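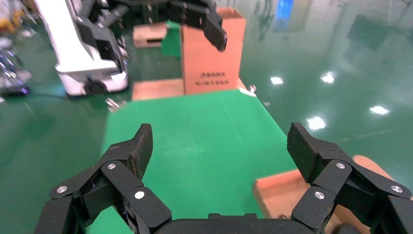

**Parking ticket says I was parked for 1707 hours??**

Got a letter from the Niston parking office. Says my car was in the Mulow Street garage for 1707 hours straight and I owe 4000 dollars. I was there for lunch. Maybe 74 minutes, got the receipt from the sandwich place and everything. Paid at the machine on the way out, gate went up, drove home.

Only been to that garage one other time, back in July. Do I have to pay first and then fight it? Letter is kind of vauge. Posted Oct 16, 2021

---

**Answer 1**

Don't pay. The camera missed your plate going out in July, so the system thinks you never left. Happened to my sister in Malirine, hers was 800 and they dropped it after one phone call.

What to send:

- copy of the letter, with the notice number
- card statement showing you paid in July
- anything that puts the car someplace else in between - gas, oil change, toll, work parking

Send it by mail AND use the web form. Keep copies. Check the back of the letter for the deadline, on ours it was small print at the bottom.

**Answer 2**

just ignore it, they never chase these

**Answer 3**

Do not ignore it, they can add late fees and it goes to collections. Ask for the entry and exit photos, both dates. Took mine about three weeks to come. The exit one was a totally diferent car, same color, one letter off on the plate.

If the garage is one of the Xia ones, call them too, not only the city. Seperate office.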